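Home Diary Old Shows Guestbook Links

January 2019

Stayed up far too late with the Bogale reunion special, which Isla Harawira has been pushing on me since June. She says it's the best thing a comedy troupe has done on TV in years. I say it's five people past their prime telling the story of the hotel pool again.

I've now heard the pool story in three versions. In the first, the piano goes into the water. In the second, it's the piano player. Last night it was both, plus a bandleader, and the hotel manager was clapping from a balcony. I don't believe a word of it. There were supposed to be 3000 people in town for the closing show and not one of them had a camera?

What bothers me is the "surprise" business. We're told that the others would just wander on stage whenever one of them had a booking, no plan, all for fun. Fine. So why does the band know every cue? Why are there five microphones waiting for a one-man show? I rewound the Clukholm date to check, and the drummer is looking into the wings a good while before anyone comes out. Somebody told that drummer.

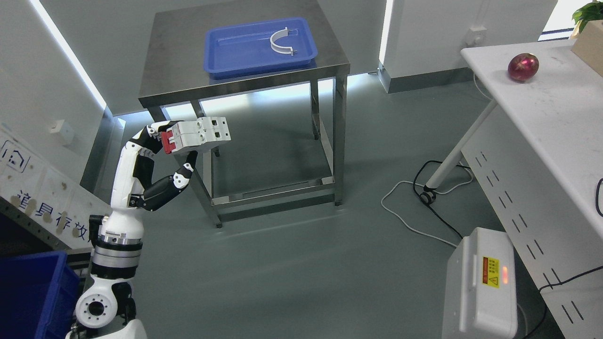
Circuit breaker in hand, with the steel table and the blue tray.

Isla's answer is that I could suck the fun out of a birthday cake. Maybe so. I did laugh at the bit with the two telephones, and I'll admit the short one could sing when he stopped mugging for the front row. His ballad near the end is the only part I'd watch again.

The rest is padding. Fifty minutes of show stretched to two hours, with a host who calls everyone a legend, including the man who booked the buses. They also kept cutting to an ad for the box set, the Livulent edition, 20 discs. Who has that much of this on tape? I would bet that half of it is rehearsals and the other half is people talking about rehearsals.

Isla wants to go in on the box with me. I said I'd think about it – meaning no – and she said she'd already put my name down. There's also talk of a tribute act at the Zamunix in the spring, with "unannounced guests." The guests are listed on the poster.

Bed now. I have to return her tape before she lends me the other one.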